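Helles Holz, endlich!

21. Juli 2020

Lesezeit: 2 Minuten

Ich habe wieder einen Tisch, an dem ich gern sitze! Wer hier schon länger mitliest, kennt das Gejammer über die alte Platte: dunkel gebeizt, klebrig, voller Wasserränder, und auf der Unterseite stand noch mit Bleistift »Hadham«, was vermutlich der Name des Vorbesitzers war. Jetzt ist die Beize runter, und was darunter zum Vorschein kam, macht mich seit Tagen ganz albern vor Freude.

Zwei Abende habe ich geschliffen, erst grob, dann immer feiner, und am Ende war der Balkon weiß vom Staub (die Tomaten übrigens auch, entschuldigt, ihr Lieben). Anfangs dachte ich noch, ich hätte mir zu viel vorgenommen. Die Beize saß tief, das Papier setzte sich alle paar Minuten zu, und in den Ecken ging es nur von Hand. Aber dann kam die erste helle Stelle, so groß wie eine Untertasse, und ab da wollte ich gar nicht mehr aufhören!

Danach kam das Öl drauf. Ich hatte noch eine angebrochene Dose Pastidis im Keller, das riecht ein bisschen nach Orangenschale und lässt sich wunderbar mit einem alten T-Shirt verteilen. Verbraucht habe ich etwa 700 Milliliter, allerdings mit der Unterseite und den Beinen zusammen. Dünn auftragen, warten, abreiben, am nächsten Tag noch einmal. Mehr Geheimnis steckt nicht dahinter.

Am meisten freue ich mich über die Maserung. Unter der Beize war davon überhaupt nichts zu ahnen, und jetzt fahre ich beim Telefonieren ständig mit dem Finger die Linien nach. Ob es Ahorn ist oder Birke, da bin ich mir nicht sicher, ich tippe mal auf Ahorn. Wer es besser weiß: bitte unbedingt in die Kommentare!

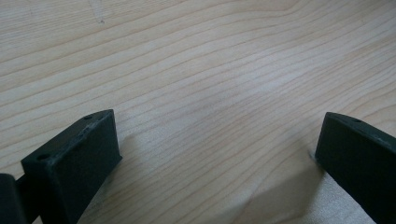 Blond, mit ganz leichtem Rosastich und lauter geschwungenen Linien.

Den kleinen weißlichen Fleck lasse ich übrigens erst mal in Ruhe. Im August sind die Stühle dran, zwei Stück, beide noch dunkelbraun und beide wackelig. Schleifpapier mit 1000er Körnung habe ich schon bestellt, für den letzten Durchgang nach dem Ölen.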